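I get more or less the same mail every week about Fulley, the little planning and control tool I maintain for two-arm tabletop work, so I've finally put the answers in one place. If yours isn't covered, write to me and I'll probably add it. Last touched 23 November 2021.

# Fulley FAQ

## What does Fulley do?

It takes a list of objects and poses, a goal ("basket, then bowl, then stop"), and a robot model, and it gives you joint trajectories plus a small controller that follows them. That's the whole job. It doesn't recognize anything and it doesn't draw anything. For recognition I use Drerkement, and for the simulator side I use Urio, but both of those sit behind thin adapters and you can swap them out if you've got favorites of your own.

## Why does the planner choose such weird approach angles?

Usually it's clearance! Fulley scores every candidate grasp by how far the fingers stay from everything that isn't the target, and on a busy counter the sensible straight-down approach often loses.
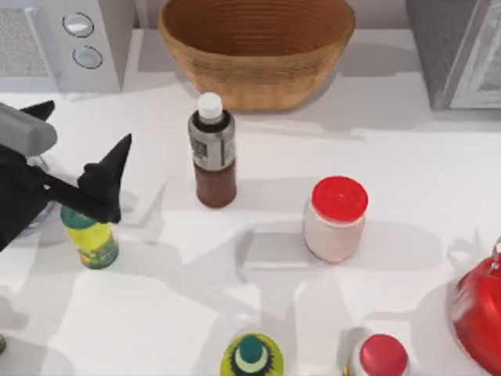

The clearance score is a plain distance to the nearest other object, taken at the worst point along the last stretch of the approach. I tune it on kitchen layouts in the simulator, mostly because kitchens are full of annoying shapes. Take the small bottle with the teal-green cap, with the tip of the larger finger nearly touching it: at that range a tiny error in the cap height matters a lot more than the tall brown bottle standing further in, so the planner weighs the target's own geometry much harder than the neighbors'. If your approaches look silly, open the config and lower `neighbor_weight` first. Leave `target_margin` alone until you've tried that (I know, it's the one with the tempting name).

## Can I see why a grasp was rejected?

Sure, run with `--explain`. You'll get one line per rejected candidate with the reason and the pair of bodies involved. It's chatty. On my usual counter setup I get 324 candidates per target, and I page through them with `less` and search for the word `margin`.

If you only want the winners and the near misses, add `--top 32`.

## My gripper hits large objects that the planner swears aren't there. Help?

This is almost always the collision shape. Fulley wraps each object in a convex hull by default, and that's fine for jars and bottles. Bowls and baskets are where it goes wrong, in both directions: the hull fills in the hollow, so you can't reach inside, and people then switch the hull off completely and get no collision checks at all. Please don't do that!

What you want is `shape: decomposed` in the object file. It chops the mesh into smaller convex pieces and keeps the opening open. It's slower to load, but it only happens once and the result is cached.

The other suspect is a hand camera that gets too close to a big surface. When one object fills most of the view, the pose estimate has very little outline to hang on to, and it can slide along the curve without the error going up much. Fulley accepts a confidence value with each pose, so pass it in. Anything under your threshold freezes at the last good estimate and stops dragging the plan around with it. 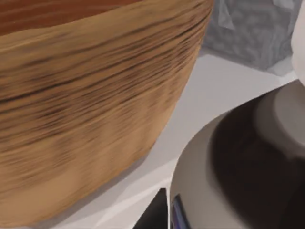

## How often does it replan?

Whenever something moves more than the tolerance, or when the controller drifts off its path. There's no fixed clock. Each replan gets a budget of 3000 samples, and if it runs out, the arm holds where it is and the log says `budget`. You can raise the number, but in my experience a planner that needs more than that has been handed a bad goal.

## Do both arms share one plan?

They share a world but not a plan. Each of the 2 arms gets its own tree, and a scheduler sits on top that decides who may enter which region of the table. I tried a joint plan for both arms last year and it was gorgeous when it worked, and I spent most of October taking it out again.

The regions are just boxes you draw in the config. Make them overlap a little in the middle, otherwise handovers become impossible and you'll be mailing me about that too.
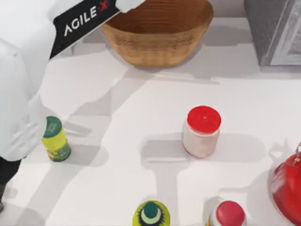 With the overlap in place, the scheduler hands out a lock for the shared strip, first come first served, with a timeout. If an arm sits on the lock without moving, it's told to back out to its last free waypoint. Niilo Hirvonen wrote that part and it's a lot nicer than my version, which used to let both arms wait politely forever.

## Does what I tune in simulation carry over to a real robot?

The planner settings carry over well. The controller gains mostly don't, so start low and work up. I'd also widen every margin before your first real run and shrink them again once you trust your calibration. Textures and lighting only matter to whatever perception you've plugged in, and Fulley itself never looks at a pixel.

## What about fixed furniture, like cabinets and walls?

Put it in the static layer. Static things get checked against but never tracked, which saves a surprising amount of time. Boxes are plenty for flat panels, and you don't need molding or trim in there, just round the box outward to the thickest part.

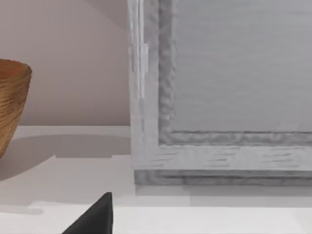 ## Where do I put my own robot model?

Drop the URDF into the `robots` folder and add an entry with the same name to `robots.yaml`, listing the arm joints and the finger links. Then run `fulley check` and fix whatever it complains about.

## Is there a hosted version?

Nope. The folks at Pillmont keep a shared build server where you can grab nightly packages, but you run it on your own machine.

## How do I report a bug?

Send me the log, the config, and the object file. Please zip them together, and don't trim the log, even if it's huge. The interesting bit tends to be way before the part that looks broken.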